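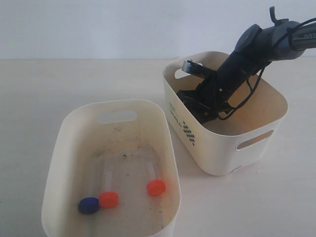

The Kamville Water Office has completed its summer review of household lead service lines. The findings and the schedule for the coming months are set out in this thread. Residents on the east side of Rollitz Avenue should read the posts on access and shutoffs closely.

**2.** The review covered 400 addresses in the Kusik and Grewal districts. Homes were selected by the age of the connection as shown in the Office's tap cards. Where a tap card was missing or could not be read, the address was included.

**3.** Each address has been placed in one of three groups: lead or galvanized line, non-lead line, and line of unknown material. A letter stating the group has been mailed to the property owner. Tenants may request a copy from the Office by giving the service address.

**4.** "Unknown" means that the records do not settle the question. It should be treated as a possible lead line until an inspection has taken place. Owners in this group will be offered an inspection at no charge.

**5.** An inspection consists of a look at the pipe where it enters the building, usually in the basement or crawl space near the meter. Please clear a path to the meter before the appointment. Inspectors carry an Office badge and will not ask for payment of any kind.

**6.** Replacement work begins in August in the Grewal district and moves to Kusik once the Grewal blocks have been repaved. The order of streets follows the paving plan. The Office is not able to move individual addresses forward at the owner's request, with the exception in the next post.

**7.** Licensed home day cares, and households with a pregnant resident or a child under the age of 2, may ask for early placement. The request form is one page and is available at the front counter. A doctor's note is not required.

**8.** On the day of replacement, water will be shut off at the curb. Crews will knock before closing the valve. A door tag will be left two days ahead with the planned start time. Work that is delayed by rain will be given a new tag.

**9.** Owners must sign the access agreement before any digging on private property. Unsigned agreements were the main cause of delay on the Rollitz Avenue blocks last year. If a property has more than one owner of record, one signature is enough.

**10.** After a line has been replaced, please remove the aerators from all faucets and run cold water at full flow, starting at the lowest floor. The instructions left by the crew give the length of time for each type of building. Rinse the aerators before putting them back.

**11.** Until a lead or unknown line has been replaced or cleared, use cold water only for drinking, cooking and baby formula. Boiling does not remove lead. Filters certified for lead reduction are available at the counter for addresses in these two groups. Please bring the letter.

**12.** Lawns and sidewalks disturbed by the work will be restored by the contractor. Seeding is done in the fall. Private driveways are patched in the same material where it can be matched. Fences, sheds and planters standing over the line should be moved by the owner beforehand.

**13.** The front counter opens at 7 a.m. during the construction season. The side entrance on Rollitz Avenue has a ramp. Letters, forms and the street list are also available at the Kusik branch library, at the desk by the periodicals.

**14.** Correction to post 9: the access agreement must be signed by the owner or by a property manager who holds written authority to sign. The form at the counter has been updated. Agreements already turned in remain valid.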